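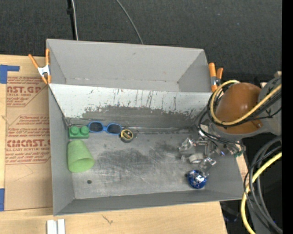 The Bin by the Door

By Hamidreza Babaei

Every household has one place where things go to wait. In ours it is a gray bin with two compartments, scuffed like a rental car. I bought it at Daneshvar for $5 in March, full of plans. The narrow side was for mail. The mail has never visited.

The big side does all the work. On Mon 6 July it was home to blue sunglasses, a green cup on its side and a toy block, though our youngest resident is 60.

Gholamreza Rostami, who organizes closets in Warnau and charges for it, told me to empty the bin every night. I asked where the things should go. He said, "Where they live."

I have thought about this a good deal. As far as I can tell, the block lives in the bin. The sunglasses winter there. I have ordered a second one.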